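Chapter 4

Counting the cost before you order

After working through this chapter you should be able to draw up a full cost sheet for a small automation purchase, separate one-off costs from running costs, explain why consumable parts need their own budget line, and set out a buying plan in stages.

4.1 The price on the quotation

Most first budgets for automation equipment are too small, and most of them are too small in the same place. The buyer takes the price of the main machine from the supplier's quotation, adds delivery, and sends the total upstairs. Six months later the department is asking for more money to pay for brackets, cables, storage and somebody's time.

The quotation is a good starting point. It tells you what the supplier will send, when, and on what terms. It does not tell you what you will need to have in the room on the day the boxes arrive, or what will wear out by the end of the first year. Those two questions are the subject of this chapter.

We will use one firm throughout. Markton is a packing business that handles small mixed goods for other companies: bottles, boxes, flat packets, soft bags. It wants to automate part of its picking work. Before it commits to a full line, it plans to buy hand-held gripper tools with cameras fitted, so that staff can carry out the picking tasks by hand and record how each item is taken hold of. The recordings will be used later to set up the robot arms. Two suppliers have quoted. Eltetti offers complete tools, ready assembled. Kovis sells the same kind of tool as a set of parts, with a lower price and a longer list of things to do.

4.2 One-off costs and running costs

A one-off cost is paid once, at or near the start. A running cost comes back every month, every quarter or every year for as long as the equipment is in use. The difference sounds simple, but a good many items sit awkwardly between the two.

Take the tool itself. The body and the mounting parts are one-off costs. The finger pads are a running cost, as they wear down and have to be changed. The cable between camera and recorder looks like part of the tool and is usually budgeted that way. In practice cables fail much sooner than the parts they are fixed to - a tool that is lifted, turned and put down all day bends its cable at the same point each time. Treat cables as consumables and you will be closer to the truth.

Markton's planner listed 16 hand-held tools in the first draft. Under the Eltetti offer each one came with a single spare cable. The planner added a further 49 cables across the first year, using the failure rate from a short trial, and this line alone was enough to narrow the gap between the two suppliers, as Kovis included a larger stock of cables in its price.

Staff time also falls on both sides. Training is a one-off cost for each person, but people leave, and their replacements have to be trained too. If turnover in the department is high, move training to the running costs.

4.3 The work area

Equipment needs somewhere to be used. Buyers often assume that a corner of an existing room will do, and sometimes it will. The cost still has to be worked out.

For tool-based recording, the main requirements are a table at a comfortable height, a plain covering for it, steady lighting, power within reach, and storage for the goods being handled. None of these is expensive. Together they can take a noticeable share of a small budget, and they are the items most likely to be borrowed from other departments and then asked for back.

The goods deserve a line of their own. Boxes get crushed and bags split after being gripped many times over. Markton set aside 300 sample items for the first stage and planned to replace them as they were damaged. It chose a mixture of shapes and surfaces close to its real orders, since a tool that copes well with stiff boxes may do badly with anything soft.

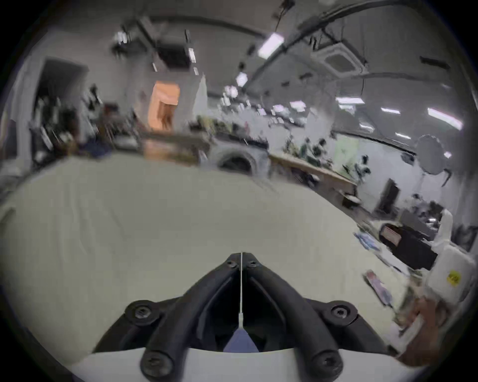 Even a small selection like the one on this table, with boxed goods, flat packets and a bag-like item in the hand, has to be bought, stored and replaced. The white table covering belongs on the cost sheet as well. Note the bracket and its screws: small fixings are cheap, but work stops when one is missing and there is no spare in the drawer.

A reader of our previous edition, Cuevas, wrote that this section was still too kind to the buyer. In a workshop of that size, the letter said, the tools took up less of the first year's money than shelving, sample goods and the hours spent sorting recordings, and the last of these had not been budgeted at all. The letter went on to suggest that sorting time be entered at the same rate as recording time until a firm has figures of its own.

We have taken up that suggestion in the cost sheet at the end of the chapter. It may turn out high for some firms. A budget line that is too high can be reduced at the first review, while a missing one has to be argued for from nothing.

4.4 Buying in stages

Markton did not order all its tools at once. Its plan ran over 26 weeks and had three stages: a pair of tools and one table, then enough for a full shift, then the remainder. Payment for each stage depended on a short written review of the one before.

Staging has a price. Smaller orders earn smaller discounts, and delivery is paid more than once. Against this, the firm can change supplier, alter the design of the bracket or stop altogether without having paid for the whole set. Ask both suppliers to quote for the staged order and for the single order, in writing, and check how long each price will be held.

Exercise 4.1

Draw up two columns headed One-off and Running. Place each of the following in one column or both, and give a reason where you have used both: tool body, finger pads, cables, table, table covering, sample goods, training, data storage, sorting time, screws and fixings.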